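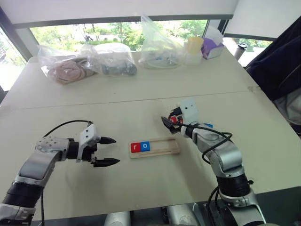

Spelling with two arms: what changed in November

The tray task is simple to explain. The robot gets a word, picks up letter tiles one at a time and sets them in the slot of a wooden tray, left to right. With "r" and "o" in place, everything to the right of them is still open, and each new tile has to land snug against the last one.

Our first policy, which we call Ivby, was trained on 391 demonstrations. It picked up tiles well enough but placed them badly. Most failures were small gaps that added up, so by the fourth letter the tile no longer lined up with where the policy expected it.

Győző Barta suggested predicting the placement relative to the last tile instead of the table. We relabeled the old demonstrations that way and collected more, for 2489 in total. The new version is Virkaler. It uses the same network and the same cameras.

Virkaler finishes words of 4 letters on most tries. At 6 letters it still drops off, mainly when a tile goes in tilted and the next one rides up over its edge. I tried lowering the release height and that helped a little.

Next I want to separate the two changes, the relabeling and the extra data, since right now I can't say how much each one did. I'll post the numbers when the runs are done.

Contact | © Tuvel notes | Back to top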